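Can a machine tidy a living room yet?

Posted in March. By the author of the Susham house notes
Reading time: 5 min

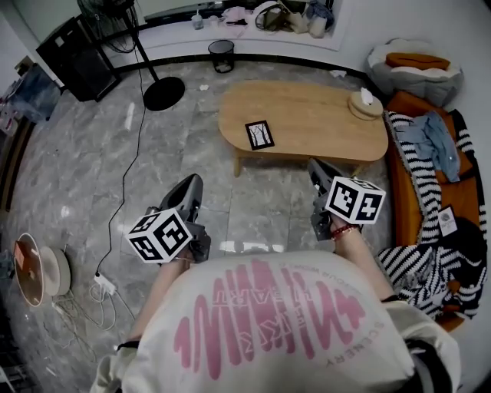 Two hand-held grippers and one low table, with a fan, a wastebasket and a lot of cable still to deal with.

I have been asking the same question on this blog for a while, and the answer keeps moving a little without ever getting to yes. The question is whether a machine can do ordinary chores in an ordinary home. I don't mean a demonstration kitchen with one mug in it. I mean a room where people live, with clothes on the furniture and cords on the floor.

My own test is a list. I wrote it on a Sunday, walking through the house in Susham with a notepad and writing down every small job I did before lunch. It came to 118. I had expected maybe half that. Most of them took less than a minute. Pick up a sock. Push a chair in. Put the lid back on something. Pull the blanket straight. Move a cup from the place it was to the place it should be.

Then I went back through and marked the ones I thought a machine you can buy could do without help. I got to 17, and most of those were done by the dishwasher, the washing machine and the robot vacuum, which have been around for years. The vacuum also needed me to pick things up first, so I nearly took its marks away again.

The table is a good place to start because it looks so easy. A small framed picture lies flat on one end and a round wooden tissue box sits at the other. Say the job is to stand the picture up, or put it on a shelf. A person slides it to the edge, gets a thumb under it and lifts. We do that without deciding to. A gripper with two stiff jaws has a hard time with anything thin lying flat on a smooth surface. It has to find the edge, get under it and close without tipping the whole thing off onto the tiles.

The tissue box is better. It's round and it has height, so there is something to close on. The trouble is the tissue sticking up out of it. If the machine goes for the highest point, it gets a tissue and leaves the box where it was.

When a person works with a pair of hand-held grippers, you learn a lot about how much of the job was in the fingers. I would recommend trying it to anyone who thinks this is nearly solved. Kitchen tongs will do. Take one pair in each hand and clear your coffee table. I managed it, slowly, and then I tried to fold a T-shirt and gave up. My brain was as good as it had been that morning, and I still couldn't do it in any time I'd call reasonable.

That's why I think people argue about the wrong half of the problem. Everyone talks about whether the robot is smart enough. Some of the chores on my list are held up by that, but plenty of others are held up by the hand. A fingertip feels the difference between one layer of cloth and two. It feels something start to slip. The grippers I have read about are improving at this, and some have soft pads or sensors, but they are still a long way from a thumb.

Cloth was the largest group on the list. A blanket draped over a sofa has no fixed shape. Pull one corner and the rest goes somewhere you didn't plan. With a fringe on the edge it's worse. Denim is heavy and holds its folds, which helps a bit, but then you have to know whether the denim on the sofa is going in the wash, back in the closet, or on somebody in ten minutes. I often don't know that about my own clothes.

Cables were a smaller group and I'd put them last of all. A loop of white cable around a power strip is hard to see properly, hard to follow from one end to the other, and some of it must not be pulled. I leave mine alone for the same reasons.

Small scraps on the floor ought to be the first real win. A crumpled piece of paper is light, it doesn't break, and if you drop it you have lost nothing. The wastebasket is right there. If I were choosing one job for a home robot to be sold on, it would be that one. Pick up the paper, put it in the basket, go on to the next. The catch is deciding what is trash. A crumpled receipt may be the one you need for a return.

I looked at the two products readers write to me about most. The Dumano is a floor unit with a single arm, and the Flindach is a taller one with a pair of them. I've spent an afternoon with each. The Dumano picked up socks well enough and left anything flat where it was. The Flindach was able to carry a laundry basket across a room and set it down, and I was more pleased by that than I thought I would be. It then stood in the doorway for a long time working out how to get past a rug. Neither of them is something I'd spend my own money on this year.

On the shop floor it's a different story, and I think that's where the confident headlines come from. I went to see the packing line at Hämmerli, where machines fill cartons all day and do it well. But every part arrives the same way up, in the same place, under the same lights. No one leaves a shirt on the conveyor. Even there, the 2 jobs still done by hand were the ones with something floppy in them — a bag that had to be opened and a cloth liner that had to be tucked in at the corners.

So my answer for this spring is that machines can do the chores we have already rebuilt around them. We put plates in racks. We put clothes in drums. We pick up the floor before the vacuum comes out. A living room with a fan in it, a table, a sofa full of laundry and bags along the windowsill hasn't been rebuilt for anyone, and I don't much want to rebuild mine.

I'll go through the list again next March with the same rules. If it gets from 17 to 25 I'll be impressed. I would trade most of those for one machine that could match socks and put them in the right drawer.

Contact | Copyright Susham house notes, all rights reserved | Back to top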